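# How long do people keep a T-shirt?

Project report by Harish Pisharody and Adoración Benítez
September 15, 2020

In June we sent a questionnaire to households in Gestside and Narkar. We asked how many T-shirts each person owned, when they had last worn them and what they did with the ones they no longer wanted. We got 300 replies, covering 2139 shirts.
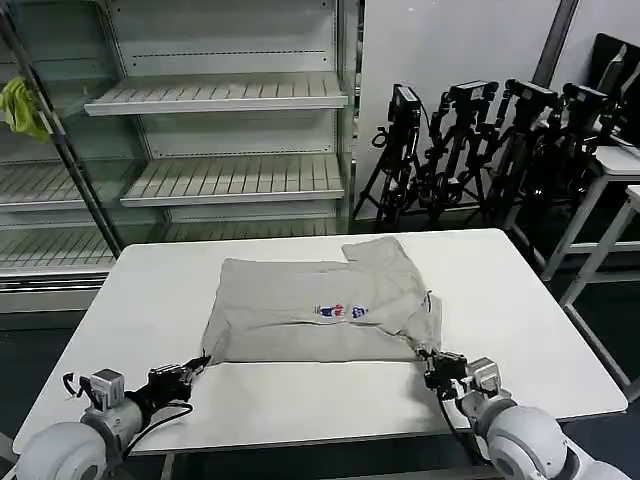 Why did we leave out school and work shirts? People have to keep those whether they like them or not, so they would have made the average age look higher.

Of the shirts counted, 632 had not been worn for a year. Most were kept in the same drawer as the ones in use. The usual reasons given were that the shirt came from a trip or a concert, or that it might fit again. Shirts with a print were kept longer than plain ones, even when the neck had stretched.

Replies from Narkar were shorter and six of them skipped the question about giving clothes away. We left these out of the second table.
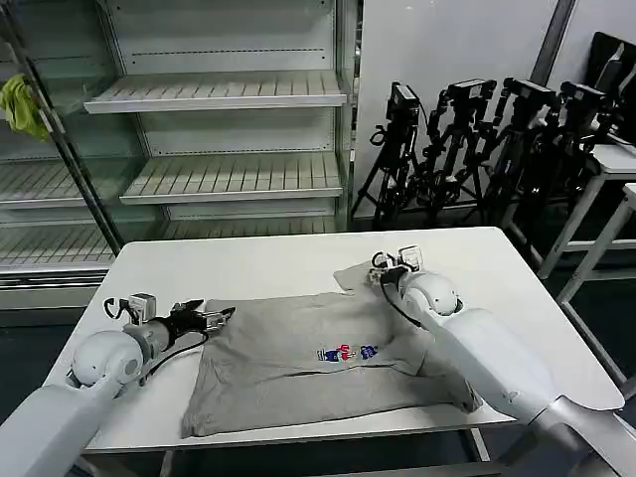
*Fig. 2. Light grey T-shirt with a small printed graphic, partly folded.*

For disposal, the charity shop was the most common answer in both places, followed by cleaning rags. Few people had used the textile bank at Dhanial, and several did not know where it was. We would ask about washing habits too if we ran the survey again.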